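Week 4 handout: Sorting, matching and what we think we are seeing
Early Learning Materials, tutorial group B
Tutor: Kyriaki Katsaros

Read this before the tutorial. Bring the Geder chapter as well, even if you only got through the first half.

1. Where we left off

Last week somebody asked why every catalogue sells sorting sets as "maths". Good question, and the catalogues don't answer it. The Sostholm catalogue uses the word on nearly every page of its block section. The Dreten one prefers "pre-algebraic", a word I would like to see defended by whoever wrote it. A child puts the yellow things together. Is that maths? It might be. It might also be a child who likes yellow, or who saw an adult do it a minute ago, or who has worked out that the adult smiles when the yellow ones touch.

I'm not against blocks. I have a cupboard full of them. I am against reading a finished layout as if it were a transcript of somebody's thinking.

2. Terms we will use

Attribute: a property you could sort by. Colour, shape, size, weight, texture, whether it rolls.

Sort: putting a collection into groups by an attribute. The groups can be any size.

Match: finding a partner for an item. A matched pair shares at least one attribute. It need not share them all, and most of the arguments in this tutorial come from people forgetting that.

Cross-classification: holding two attributes in mind at once. "Blue and has corners" is cross-classification. "Blue" is not.

Distractor: an attribute that varies but has no bearing on the rule in use. In a colour task, shape is the distractor. Swap the rule and colour becomes one.

3. The Geder claim

Geder's study followed 117 children through a set of tabletop sorting tasks and reports that 90 of them grouped by colour first. The chapter goes on to say that colour is therefore the "natural" first attribute. I'd go slowly here. Look at the materials list in the appendix. The blocks were bright primary colours and all close to the same size. If you hand people objects where one property shouts and the others mumble, most of them will go with the one that shouts. You would need a plain set, unpainted, with shape as the only difference, and then a set where the colours sit close together, before "natural" meant much to me.

Also ask who spoke first. The script has the adult say, "Can you put the ones that go together, together?" That sounds neutral until you read that the demonstration tray had been sorted by colour.

4. Price and claims

One of the sets in our cupboard cost $154. It came with a card listing the skills it develops, including "resilience". The Ok set, which is a bag of offcuts and a pot of paint, cost a fraction of that and does the same job on a table. If you are writing a purchase justification for your portfolio (maximum 750 words), don't copy the skills card. Say what a child can do with the things, what you would watch for, and what would change your mind.

5. Before the tutorial

Take eight objects from your kitchen drawer. Lay them out in groups by a rule you don't tell anyone. Ask a flatmate or family member to name the rule. Write down their first guess, even if it is silly, and then their second. Most people find the second guess more useful than the first.

Then change one object and ask again. Does the guess survive?

Keep your notes to one page. I'd like your actual wording, crossings-out included.

6. Reading a layout

A finished arrangement will usually support more than one rule, and the observer's job is to list the rules before choosing a favourite. Start with whatever jumps out, write it down, then put a hand over it (mentally, if you must) and see what is left. With the coloured blocks on the wooden board, colour is the easy answer: the yellows touch, the blues very nearly do, and the greens keep a small gap. Fine. But the yellow pair is a cylinder with a hexagonal prism, the green pair is a star with a cylinder, and the blue pair is a cube with a triangular prism, so shape is doing no work inside those pairs. Could you rebuild the groups by shape and put the three cylinders together? What would you then do with the two stars? Write down one colour rule, one shape rule and one rule about spacing, and for each say which block gives you the most trouble. Half a page, to be handed in at the start of the tutorial.

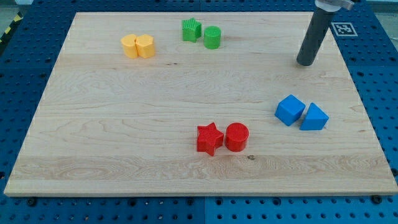
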